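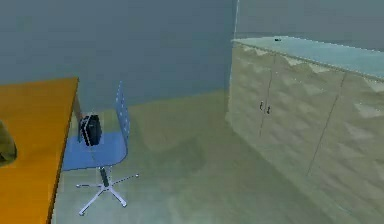 13 November 2021

I have been meaning to write about the walk to Dotenby ever since March, when I first did it properly, and somehow the whole summer went by and I was always going to do it next week. Well, the rain has kept me in today and the kettle is on, so here goes!

It starts behind the church at Feltville, where there is a stile so wobbly that I hold my breath every time, and then you follow the old railway line for a good long while with brambles on both sides (I came home with two full tubs in the early autumn, and there is still crumble in the freezer). The bus back is the number 67, and if you miss it you have 90 minutes to fill – I have missed it more often than I'd like to admit, but there is a lovely warm café by the stop that does cheese scones, so I can't say I have suffered.

The hill is the hard part. There are 143 steps cut into the last bit, and my knees grumble at me all the way up, but on a clear morning you can see right across to the sea, and I usually sit on the wall up there with my flask until my hands get cold. I'm hoping to go again before the frosts come, if I can find my other glove.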